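Plorton handling cell: where we are with equipment and money
9 December 2021

Hi all, and thanks for your patience while I got the quotes lined up. I know you wanted this before the holiday shutdown, so I'm sending it with one number still missing (more on that in a second).

First, the arm. We've stayed with the Undside one we already have, and I'm happy with that! The money we set aside for a second arm is better spent on fingers and cameras, which wear out or get outgrown a lot faster. I've ordered 4 sets of finger pads from Kamata, and delivery is 33 days, so we'd have them in time for the February runs if customs behaves.

Second, the wrist camera. The one we have is small and light and I like it, but it's fixed focus, and the thin, see-through stuff we want to handle comes up very close to the lens. I've asked for a quote on a close-focus model plus a mounting bracket. My guess is it'll fit inside the $2,000 we still have under "sensing," but I don't have the paper yet, so please treat that line as open.
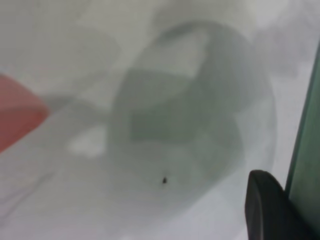

Wrist camera view at close range, with a gripper finger at lower right and a green panel edge behind it.

You can probably tell why the camera has moved up my list. There's a round gray shape behind all that white and I'd be hard pressed to tell you what it is from the picture alone.

Still to do on my side: get the camera quote, book bench time at Plerosberg (they want 4 weeks' notice) and move the leftover arm money to the right line. That last one needs your okay, so if you could reply to this with a yes or a no, I'll send the form over the same day.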